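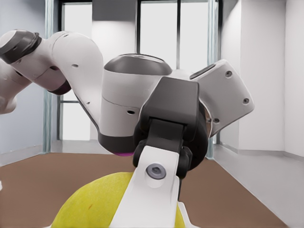

Render with a white arm, pale background

Dromcombe Community Boards > Home & Garden > Damp, mould and condensation

Grilatent paint, is it worth the money?

pellmoor
Posted Thursday 7.42pm
Has anyone used Grilatent on a cold bedroom wall? Chap at the paint counter in Atlow told me two coats would stop the black mould coming back "for good". The wall faces north, solid brick, and goes spotty behind the wardrobe every January. I'm quite ready to be told it's ordinary emulsion with a fancy lid.

tapwasher
It's ordinary emulsion with a fancy lid. Any anti-mould paint has a bit of fungicide in it and that wears off. Move the wardrobe out a hand's width and open the window in the morning. Costs nothing.

Ibsa Hailu
Can't agree with tapwasher. I did our box room with it and we've had 4 winters without a mark. Washed the wall down with bleach first, let it dry properly, two coats. Same room, same window, same wall.

tapwasher
And did you change anything else in those four winters?

Ibsa Hailu
We got a new extractor in the bathroom next door. I don't think it made much difference to the box room though.

tapwasher
Right.

pellmoor
That's rather the trouble with all of these, isn't it? People finally get fed up, do three things in the same month and give the credit to whichever one came in a tin. I did read the leaflet. It says "up to 12 times more resistant" and doesn't say than what.

H_Nagano
I rent out a flat and paid £462 to have one bedroom done, labour included. Mould was back by the second winter, but only in the corner where the gutter leaks. So I can't blame the paint for that bit, and the rest of the wall is fine. I'd still want to know where the water is coming from before spending anything. Mine was outside all along.

Ibsa Hailu
Well that's one vote for "the rest of the wall is fine", Haruna.

H_Nagano
Half a vote. The rest of the wall was fine before.

brackenside
Get a dehumidifier. We have an old Morikawa on the landing and it pulls out a tankful a day when there's washing up. Noisy thing, mind.

tapwasher
And what does that cost to run? Dry the washing somewhere else.

brackenside
In January? Where, exactly?

pellmoor
I was quoted £900 for insulated lining on that wall, so I can see why a tin of paint appeals. Going to check the gutter on Saturday, pull the wardrobe out, and leave the paint in the shop until spring. If it's still spotty then I'll try it on one half of the wall only and report back.

Ibsa Hailu
Bleach it first whatever you do. And do the half behind the wardrobe or you won't learn anything.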